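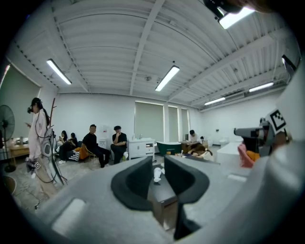 Week 6 handout: Shared rooms and what people say about them
Course notes, Aigars Luik

Read before the session. The Nerkdale chapter is still the set reading, though I have less faith in it each time I teach it.

1. The claim

Nerkdale argues that a room tells its users what to do. Put in a couch and people will talk. Put in a desk and they will work. The chapter calls this "furniture as instruction" and offers very little to back it up. Most of the evidence is floor plans, and a floor plan has no people in it.

Take the couch. Two women are sitting on one, and both are looking at their phones. A man sits near them on a wooden chair, legs crossed, with a water dispenser beside him. Nerkdale would label the whole corner "social zone" and move on. Would you? What would you need to see, and for how long, before you wrote the word social on a plan?

2. Things with no zone

The chapter sorts every object into work, rest, service or storage. Try it on a dark green freestanding bathtub standing along the same wall as a white cabinet, in a room that also has a desk, a coat rack and a couch. Last July's group spent most of an hour on a bathtub. Service? Display? Stock? They voted for storage, and I still think they only wanted to go home.

My own view is that the four labels work when the room was planned in one go and fail when things have arrived one at a time. Most rooms are the second kind. Oddsson makes this point better than I do (photocopy in the folder, skip the introduction).

3. Light

Bralleck's rule is that people sit near windows when they can choose. It gets quoted a lot. The original study covered 26 rooms, all of them offices, all in one building. Also, blinds. A window with the shade pulled down counts as a window in Bralleck's tables, and so do three windows with pale green roller blinds, whatever position the blinds are in. Under four long fluorescent fixtures hung from a white ceiling, I would want somebody to show me that the windows are doing anything at all.

4. Soft things

An orange cushion and a black-and-white striped pillow on a dark couch. Onden says cushions "signal permission to stay". Maybe. They may also have come with the couch. Treat any sentence with "signal" in it as unfinished until the writer says who received the signal and how we know.

5. Comfort equipment

Fans, dispensers, small tables. These get left off student plans nearly every year and they shouldn't be. A black standing fan takes up floor, and so does whatever clear space people leave in front of it. Draw both. Same for the coat rack with its arms out.

For next time

Pick a shared room you can sit in without bothering anyone. Visit 2 times, at different hours. Draw the plan first, then mark people on it, then write one page. No zone labels on the first drawing. If you use one later, defend it in a sentence.

Late pages go in the box outside my door. I don't read them by email.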